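Jeltach Support Portal
Ticket: Scene export, plaid fabric tiles incorrectly after update
Product: Wolde (scene and materials editor)
Component: Texture import / UV scale
Priority: Normal
Status: Awaiting customer confirmation
Opened: 28th December

Summary

After updating Wolde, woven and check fabrics imported from the Wurkesach material library come in at the wrong repeat. Plain fabrics look correct, presumably because an error in scale does not show on them. The problem is present in the viewport and in the final render.

Steps to reproduce

Start a new scene with units set to millimetres.
Import any bed or sofa model that has a single fabric slot.
Assign a check or tartan material from Wurkesach.
Set the repeat to 2000 in the Physical Size box.
Save, close and reopen the file.

Expected result: the repeat is still 2000 mm and the pattern matches the preview.
Result obtained: the box still reads 2000, but the pattern is drawn at a different size. Toggling the units to metres and back redraws it correctly until the next save.

Log

Entry 1
Reproduced on a clean install with default preferences. The fault does not appear if the file is saved without closing, so the value held in memory is correct and the fault is either in the write or in the read.

Entry 2
Opened the saved file in a text editor. The physical size is written as a bare number with no unit beside it. The previous version wrote the unit after the number. On reading, the new version falls back to the unit of the material library, and Wurkesach materials are stored in inches. This accounts for the size of the error, a factor of 25.4.

Entry 3
Tested with materials from the Nodance library, which are stored in millimetres. No fault. This agrees with Entry 2.

Entry 4
Customer asked whether deleting the texture cache would help. Tried it. The cache is rebuilt from the same faulty value, so the result is identical. Please leave the cache alone, as rebuilding it on a large project is slow.

Entry 5
Checked rotation and offset. Rotation is kept correctly. Offset is stored as a fraction of the repeat, so it moves along with the wrong size and comes right again when the size is corrected. No separate fix needed.

Entry 6
Second fault found during testing. If one material is shared by 2 objects and only one of them has an override, the override is lost on save. This is older than the update and has been raised as its own ticket. It should not be mixed up with this one.

Workaround

Method A: before saving, open Scene Settings and change the library unit to match the scene unit. The fallback then gives the right answer. This has to be done once per file.

Method B: bake the fabric to a flat image and assign that in place of the library material. The baked image carries no physical size, so there is nothing to misread. The drawback is that later changes to the repeat mean baking again.

Method A is preferred. Method B is only worth the trouble if the file is to be passed to someone on an older version.

Files already saved with the fault can be recovered. Open the file, apply Method A, toggle the units once and save. In our test set of 11 affected files, all opened with the correct repeat after this.

Entry 7
Dark red plaid on the bed.
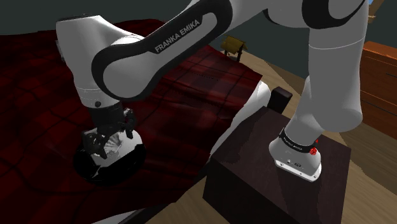
Comfort Gbeho replied that Method A had held on the main project through several saves, but that a check material on a set of curtains was still coming back at the wrong repeat, and asked whether linked files needed the same change made in each of them.

Entry 8
Yes. The library unit is stored per file and is not passed down from the parent scene. Each linked file has to be opened and changed separately, then the links reloaded from the parent. If a linked file is read-only, the change will appear to be accepted but will not be written - check the title bar for the lock symbol first.

Entry 9
Fix prepared. The unit is now written beside the number again, and files with a bare number are read using the scene unit. Planned for the March release. Until then the workaround stands. Files treated with Method A will not need to be changed back.

Ticket left open pending a result on the curtain file.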